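Kotach Sorting and Tidying Workcell

Vinska | Equipment | Light handling

Overview

The Kotach workcell is a benchtop station for organizations that wish to establish, on their own goods, whether a single arm can take over small sorting and clearing chores. It combines an arm with a two-finger gripper, a short conveyor, open-fronted parts bins and a marked work surface in one aluminum enclosure. Vinska supplies the cell to shop floors, training centers and care facilities through its Draltville office.

Suitable work

Moving small, rigid items between a bin, a plate and the conveyor is within the scope of the cell. Setting a table, folding laundry and washing dishes are outside it. Customers who ask whether the Kotach can replace a kitchen or packing employee are advised that it cannot at present. Each chore must be set up separately, and an operator must remain within reach of the stop button. 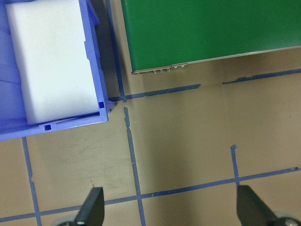
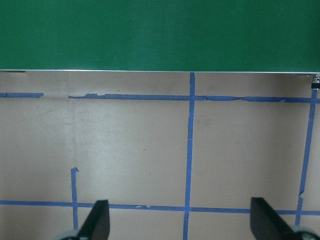

Blue tape divides the work surface into cells in all four views.
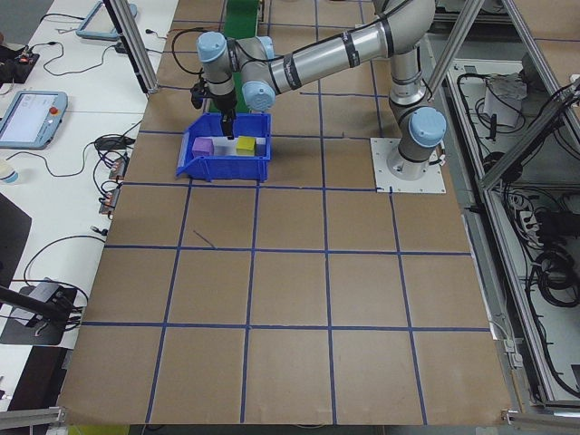
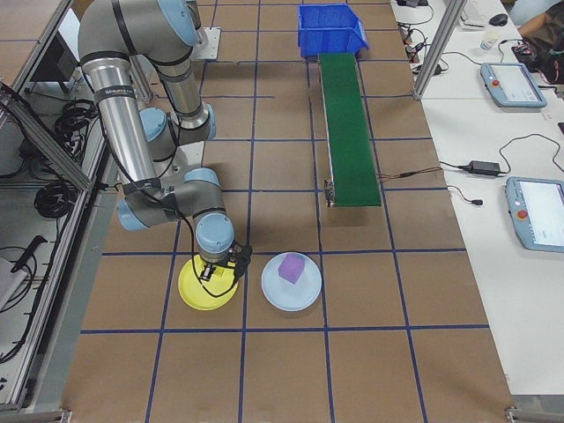

Page last changed: May

Work surface and layout

The grid is laid by hand with ordinary tape over the covering of the bench. Positions for bins and plates are agreed upon with the customer before delivery. Worn tape may be replaced by the customer's own staff, after which the position check in the operating manual must be repeated.

Evaluation period

The standard evaluation runs for 47 working days and covers up to 19 different items. Vinska requires 3000 logged transfers before it will issue a written finding. A finding may be negative. Soft packaging, wet dishes and items that nest inside one another are the usual grounds for one.

Service

Installation and operator training are carried out by Mayrhofer. Replacement finger pads, bins and conveyor belts are kept in stock at Draltville. Requests for an evaluation should state the items to be handled, the floor space available and the hours during which an operator can be present.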